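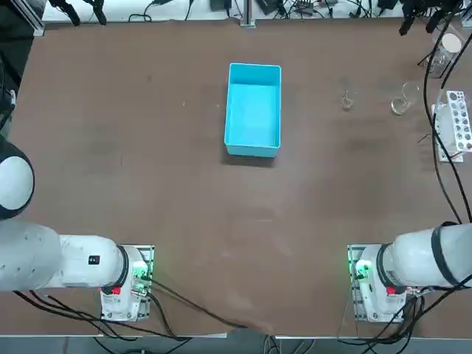
Where should the glassware go before the bench is wiped down? Move it to one side of the table, with the rack at the edge, and keep the tray clear to receive things as they come off.

# Bench Gallery: The Brown Table, Valtusthorpe

October 9, 2019

This page is part of our set on worktables at the Valtusthorpe teaching lab. Earlier pages covered the sink bench and the balance shelf. This one is about the big brown table in the back room and the blue-green tray that lives on it.

The table came from the old site at Dastbridge when the chemistry prep room closed. It was bought secondhand and has never been refinished. The top has a matte finish, and the scuffs and smudges show. Most of them don't come out with soap and water, and we stopped trying a while ago. Anyone who needs a clean surface puts down bench paper first.

The tray is cyan, rectangular and open at the top. We order the Anghel trays in packs and use them for sorting, carrying and holding small glass. A bright color helps on this table, as clear glass is hard to pick out against brown. The beaker to the right is a good example, and so is the small glass piece lying to its left.

The white rack has rows of round holes for test tubes. Racks stay on the right side of this table, near the edge, so the middle is free for the tray. Tubes go back in the rack dry. If a tube is chipped at the lip, it goes in the broken glass box by the door and not back in the rack.

A few house rules for the table:

- Trays are emptied at the end of each session.
- Beakers stand upright, never inside one another.
- Small glass goes in a tray before anything larger is moved.
- Labels face the person working. 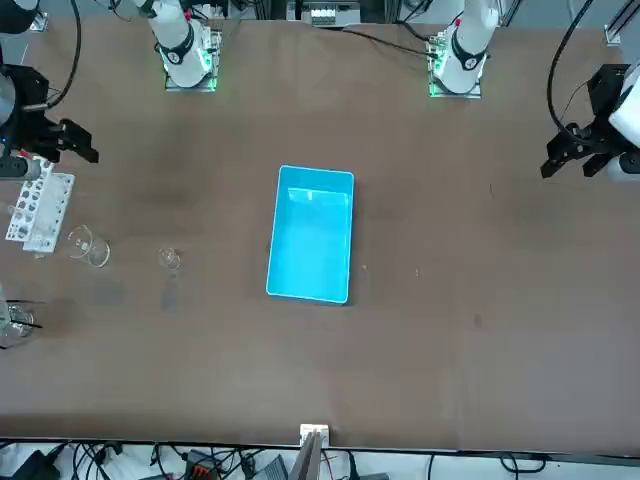 *Cyan tray at the center of the table. Note the small dark spot on the surface to its right.*

Marks like that one are on the list for the next cleaning day, which is planned for later in October. We will try the Caten paste on a corner first – it worked on the sink bench but left the finish a little shiny.

The trays themselves wash easily. Warm water and a soft brush are enough, and they should be dried upside down on the mesh. Don't stack them wet, as they stick together and the rims get bent when someone pulls them apart.

Stock note: the glassware cupboard now holds 62 beakers and 100 spare test tubes. Requests for more go on the sheet inside the cupboard door. Please write the size you need as well as the number.

The next page in the set covers the drying racks and the cupboard above the sink.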